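Evia (robot cell)

Evia is a two-arm robot cell developed at the Flasmont shared workshop for handling small textile items, mainly socks. It exists in two forms: a physical cell assembled by workshop members, and a simulated model of the same cell that is used for planning, operator practice and the recording of trial runs. The name refers to both. The build is documented in a set of notes known as the Haddad notes, after the bench at which the first arm was put together.

Layout

The cell consists of a rectangular wooden table and two arms that share a single rail along one long side of it. The arms are referred to as front and rear according to their place on the rail. Each has white links, black joint housings and a two-finger gripper. The rail profile is aluminum and carries a row of blue-and-white markings along its length, which the project uses as a position reference when the bases are moved.

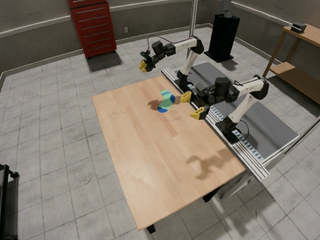 Simulated Evia cell with both grippers open and a sock on the table.

An earlier layout, called Brernard in the notes, placed the arms on opposite sides of the table. It gave each arm a clear approach but required two separate base frames, and the offset between them had to be measured again after every cleaning of the workshop floor. The single rail removed this step. The cost was a smaller shared work area, and the two elbows can collide when both arms reach for the middle of the table at low height.

Simulation model

The model was started after the first physical arm was running and before the second was ordered. Link lengths and joint limits were taken from the physical parts. The room was modeled as well, including the tiled floor, a red tool cabinet and a wooden shelf table. The room has no effect on the physics and was included so that images from the model would have a background similar to that of a working shop.

Cloth is treated as a mesh of point masses joined by springs. The standard sock mesh has 3,582 faces. A reduced version with 1,773 faces is used for quick checks, although it folds too stiffly at the heel and is not accepted for recorded trials.

Grasping
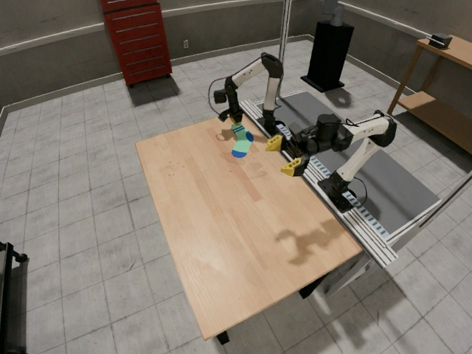

Sock handling in Evia is divided into approach, pinch, lift and transfer. The lift is kept low, as a sock raised too quickly swings and is hard for the second arm to meet. A hold just above the tabletop, with the rear gripper pinching the striped cuff and the front gripper waiting open, is the kind of position from which a transfer can be attempted. The cuff is preferred as a first contact point because its edge gives the planner a usable direction. Toe grasps are permitted but are logged separately — the mesh has fewer distinct features there, and the estimated angle is less reliable.

Transfer is the least settled part of the procedure. The receiving gripper must close before the holding gripper opens, and the overlap is set to 2 control steps by default. Longer overlaps pull the cloth between the arms and can drag the sock out of both grippers.

Gripper fingers

The fingers are an open truss design in yellow, fitted to a black gripper body. The openings reduce weight and allow the finger to flex slightly under load. Finger geometry is now at revision seven. Earlier revisions had solid fingers, which were stronger but tended to push a thin sock along the table before closing on it. 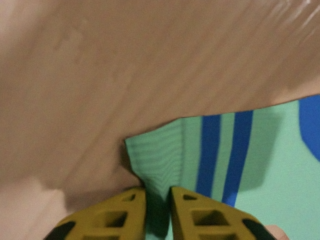
Revision seven also changed the shape of the tip, which is narrower than before and can reach under a raised fold with less disturbance to the rest of the cloth. The same geometry file is used for the physical parts and for the model, so a change to one is carried into the other at the next export. Parts printed before the change can still be mounted, but the closing distance must then be entered by hand.

Known limitations

The simulated tabletop has a single friction value across its whole surface. On the physical table, friction varies with wear and with the direction of the grain, and a sock that slides cleanly in the model may catch on the wood. Cable behavior is also simplified. The cables at the wrists are drawn in the model but do not resist motion, and a path that passes in simulation is checked at low speed on the physical arm before normal use.

Paired socks placed on top of each other are not supported. The planner treats them as one object and will usually select a grasp that picks up both. A separation routine was added to the task list in September and remains open.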